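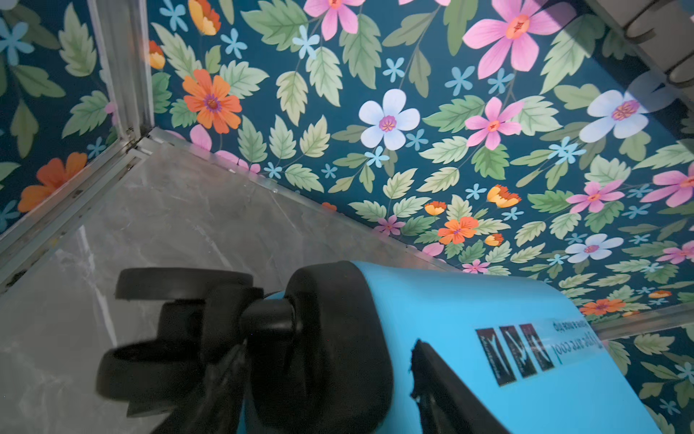
Asylum fee waivers and work permits, is anyone else seeing these bounce?
Posted by Hajar F., 3 Jun 2026

Hi all, long time reader, I mostly lurk. I help out at the Flumwood legal clinic two evenings a week and we've had a run of work permit renewals sent back with a letter saying the form edition is wrong. I've checked and rechecked and we used the one on the website the morning we mailed them! One of our guys is going to lose his warehouse job over this if it isn't sorted, and he has three kids. Has anybody had luck with just resending the same packet and a cover letter?

omprakash_b

Resend it, yes, but print the page that shows the edition date and stick it right behind the cover letter. We did that in January for a couple from our temple and it went through the second time. Keep the rejection letter too, the original, don't mail it off.

Uriel Paredes

I'd be careful with that. If the same packet goes to the same mailroom you may get the same answer, and every round trip eats weeks he doesn't have. I'd file it fresh, new signature, new date, and call his representative's office the same day. Our congresswoman's caseworker got more done in one phone call than I did in 47 emails (yes I went back and counted, I was mad).

omprakash_b

A fresh filing means a fresh receipt date though. If he's relying on the automatic extension you could be putting him in a hole. Hajar, is his card already expired or not? That matters more than anything either of us is saying.

Hajar F.

Not yet! He has 40 days left. So I guess there's some room, but not much.

Uriel Paredes

OK, that's better than I pictured. I still say call the caseworker. They'll want a signed privacy release, so get that from him first or they won't talk to you.

rokeya_w

Can I come in sideways here? All this is about permits and I get it, but the folks I worry about are the ones inside who can't file anything. I visit at Lodhi and the phone cards are so expensive people ration them. One woman told me she picks between calling her lawyer and calling her mother. We collected 1,063 signatures about it and the county said thanks for your input.

Manju Pant

Rokeya I signed that one! Did they ever say who sets the phone rates? I was told the county gets a cut, and then at the next meeting I was told it doesn't.

rokeya_w

Still trying to find out. I put in a records request and they quoted me 3,000 dollars in copying fees. For a phone contract!!

Uriel Paredes

Narrow it. Ask for the contract and its amendments, nothing else, and ask for it by email. They can't charge copying on a PDF, or at least ours couldn't.

omprakash_b

Depends on the state. Some charge staff time even for email.

Manju Pant

Maybe this should be its own thread? Hajar's question is getting buried.

Hajar F.

I don't mind at all. Update for now: he's coming in tomorrow to sign the release, and I'm asking our attorney about resend vs. refile before I touch the packet. Omprakash, do you still have that cover letter from January? With the names taken out, obviously.

omprakash_b

Somewhere. I'll look tonight and message you.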